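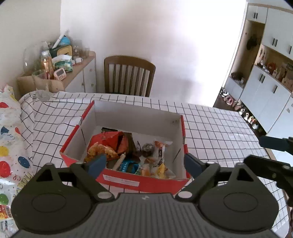
An open cardboard box on a table.

What Is Cardboard Made Of?

Cardboard comes from trees. Most of it starts as pine, which has long fibers. Fibers are tiny threads inside the wood, and they hold on to each other when they dry.

At a paper mill, the wood is cut into chips and cooked with chemicals until it turns into a soft, wet mush called pulp. The pulp is spread over a moving screen. Water drains out, and heavy rollers press and dry what is left. Now it is paper.

Why is a box stronger than paper?

Look at the edge of a shipping box. You will see a wavy layer between two flat ones. The wavy layer is called the medium, and the flat ones are called liners. The waves work like a row of small arches. They hold up weight, and the air between them softens bumps.

Cereal boxes are different. They are made from one thick sheet called paperboard, with no waves inside.

Can old boxes be used again?

Yes. Old boxes are mixed with water to make new pulp. The fibers get shorter each time, so mills often add some new ones. Keep greasy pizza boxes apart if your town asks you to. Oil does not mix with water and can spoil the pulp.

Try it

Fold a sheet of paper back and forth like a fan. Lay it across two cups and put 4 coins on top. Then try the same thing with a flat sheet.

Words to know
Pulp: wet, mashed wood fibers
Liner: the flat outside layer of cardboard

Written by Roman Kurek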